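Bag Season

By May I was dreaming in plastic bags. Listbridge paid by the clip, and Gratus, the model we were all feeding, wanted bags.
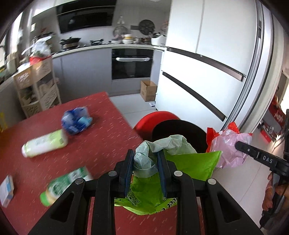
My quota was 300 a week and I was stuck at 77, so I did what any grown woman would do and talked to the gripper. "Come on, Dudwood," I said (yes, I'd named it), "pinch, lift, over, drop." Ding! went the app. Good clip. Then I fumbled one and waited for the sad little buzz, and it went ding again!

I wrote to support. They wrote back at 2 in the morning: Gratus learns from the fumbles too, please send more.

So I fumbled for over an hour. Best work I ever did, and my wrist still clicks when I open the fridge.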